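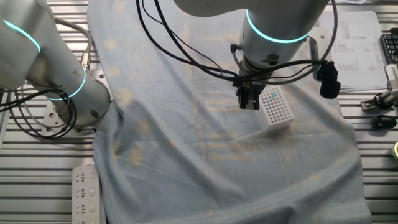 Robot arms and a pale blue cloth on an aluminum table

Community Help > Local Government > Elections and Petitions

Petition rejected by the town clerk, can we correct signatures after the deadline?

Posted by tenant_on_third

Hello to all. I am a member of a small group of residents in Fandness. In December our town council voted to sell the old Sleiman parking field to a company, Sundent, and we wanted the voters to decide on it. Our town charter permits a referendum petition against an ordinance, so we collected signatures and handed in 1701 of them before the deadline.

Yesterday we received a letter from the clerk. It says 383 signatures are not valid, and after this we are 70 short of the required number. The letter gives only general reasons: "not registered," "address does not match," "illegible," "circulator statement incomplete." There is no list of which line has which problem.

My questions are the following:

Can we ask to see which signatures were refused, and does the clerk have to show it to us?

Is it possible to correct a signature after the deadline, for example if the person moved to another street and wrote the new address?

Can we hand in additional signatures? We have two sheets which came too late from the Clitelitz side of town, and these were not part of the 1701.

I have lived in this country for many years but this is my first petition, so please excuse me if I use a wrong word. I read the charter three times and I find the part about "supplementing" not so clear. It says the petitioners' committee may file a notice of intention to amend, but I do not see who is the committee if we never wrote it down on a form.
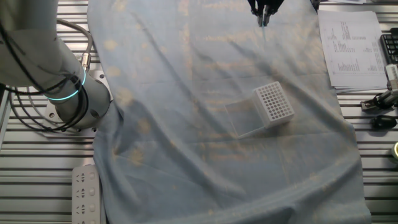 Robot arm with a teal light ring, bolted to its table

precinct_nine_walker

Yes, you can ask to see it. Go to the clerk's office in person and ask for the line-by-line result of the check. In most towns the staff writes a code next to each refused line. If they say no, put the request in writing under your state's public records law and keep a copy with the stamp of the office. Some states keep part of the voter information private, so it can happen that you get copies with birth dates covered. For your purpose this is good enough.

When you have the list, do not try to fight for all of the refused lines. Sort them by reason first. I did this for a school bond petition and the groups were very different:

Address does not match: many of these can be rescued, if the voter was registered in the town on the day of signing. It depends on the state if the address on the sheet must be the same as in the voter file. Look for this in the state election code and not only in the charter.

Not registered: check the spelling. People sign with a short first name or with the name from before the marriage, and the clerk does not find them. We got back 9 on one sheet only from this.

Illegible: usually lost, but if you can read the address, you can look at who is registered there and ask the clerk to compare the signature.

Circulator statement incomplete: look at this one before all the others! One missing date or one missing notary stamp can take out a complete sheet. If the rule in your state says the circulator may correct it with an affidavit, you may have your 70 from three or four sheets.

About the committee, in many charters it is the persons who signed the first affidavit, the one you filed to get the blank petition forms. Ask the clerk for a copy of that paper. Your name may be on it already. 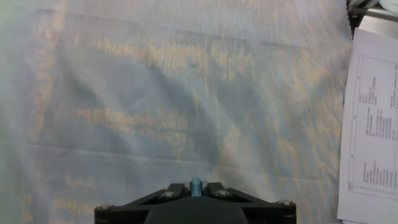

Creased see-through sheet over light wood grain

bluehouse44

You are out of luck, deadline is deadline. Same thing happened in my county. Start again next year and collect more than you need.
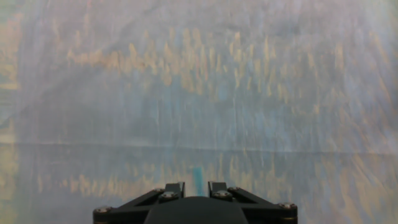
Black gripper and a thin whitish sheet

minutes_taker

I don't agree with the short answer above. The word "supplementing" in your charter is important. Many charters with a petitioners' committee have a cure period. The committee must first send a notice to the clerk that it intends to amend, and this notice has a very short limit, sometimes two working days after you receive the clerk's certificate. After that you get some more days to file the additional sheets. Please count your days today. Write down at what time the letter arrived and keep the envelope.

If your charter has this, the late Clitelitz sheets can perhaps be used, but check when the people signed them. In some places the signatures in the supplement must follow the same form and the same date limits as the first ones.

Two other things. Ask the clerk if the sale to Sundent is suspended during this time, and ask for the answer in writing. Also, if the clerk says the petition is finally insufficient, you may be able to request that the council reviews it at the next regular meeting, and after this there is the court. For the court I would speak with a lawyer who knows election cases, and call already this week, as the time for filing is usually short too.

tenant_on_third

Thank you, this helps me very much. I found the first affidavit, there are five names and mine is the fourth. The notice of intention goes to the clerk tomorrow at 8:30 when the office opens. About the parking field they told me by telephone that the sale "is on hold," but I will ask for a paper.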